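Plistix table cell: maintenance and set-up report
Second report to Olden, for the period ending 31 December 2022

Summary

The cell is running and is fit for the next period of work. Two faults took up most of our time: play in the left finger mounting, and a cable that kept working its way into the path of the wrist. The first is repaired. The second is under control but needs a better part, which we ask for at the end of this report. Spending is within the sum agreed in September.

1. Where the cell stands

When we last reported, the cell had just been moved out of the workshop at Pillthorpe and had not yet run a full day in front of the public. It has now done so many times. The arms went back on their mounts without trouble, but the table did not sit level and we lost a morning to packing the feet. We have since marked the feet and the floor plates in pairs, so that anyone putting the cell back up can match them without measuring.

The green cloth stays. We tried the table bare and the glare from the hall lights upset the cameras. The cloth has to be pulled tight and clipped under the table before the arms are switched on, as a fold under the plate is enough to tip it when a finger touches the rim. This is now the first line on the start-up sheet.

2. Fingers and mountings

The play in the left finger came from the screws at the base of the bracket. They had been put in dry at the factory and were backing out a little each day. We took the finger plates apart, cleaned the threads, refitted the screws with thread lock and marked each head with a paint pen, which was wiped off again once the screws had held for a week.
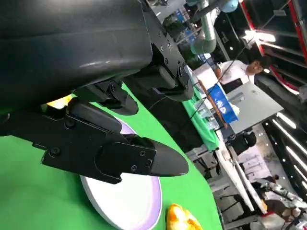 Since that repair the cell has logged 510 cycles on the left side with no measurable play at the tip. We check it at the start of each day by closing the fingers on a gauge block and pushing sideways by hand. The right side has never shown the fault, but we treated its screws the same way while we had the tools out.

The finger tips themselves are wearing more slowly than we allowed for. We budgeted for a new pair every month and have used one pair in the whole period. The spare pairs are in the drawer at Pillthorpe and we do not need to order more.

3. Grip settings

Soft fruit remains the hardest thing we ask of the cell. The grip force that came with the Politis controller was set for boxes and bottles, and at that level a peeled mandarin was split on nearly every lift. We brought the closing force down in small steps and slowed the last part of the closing movement. Of the 49 trial lifts made at the final setting, two ended in a dropped fruit and none in a split one.

The lower setting is saved under its own name in the controller – it must be picked by hand after a restart, as the controller goes back to its factory values. We have asked Politis whether this can be changed and are waiting for a reply.

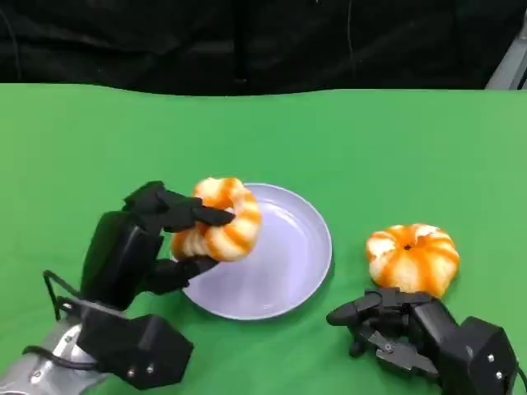
Juice is a cleaning matter more than a mechanical one. It dries sticky in the joints and the fingers then open unevenly. We wipe the fingers with a damp cloth between sessions and do a proper clean, with the covers off, after every 10 hours of running. A full clean takes one person a little under an hour. No liquid has got past the seals.

4. Cables

The wrist cable was catching when the arm turned fully inwards. We have shortened the loop and added a second clip, and it has not caught since. The clip is a stock part held on with tape – it does the job but will not last a second season. A moulded guide would be the right answer.

5. Requests

We ask Olden to approve the following from the money left in the spares line:

One set of moulded cable guides, both sides.
One spare wrist cable, made up to the new shorter length.
A second clip-on cloth, so that one can be washed while the other is in use.

The next full inspection will be done with the arms off their mounts, back at Pillthorpe. We will send the wear measurements separately when it is finished.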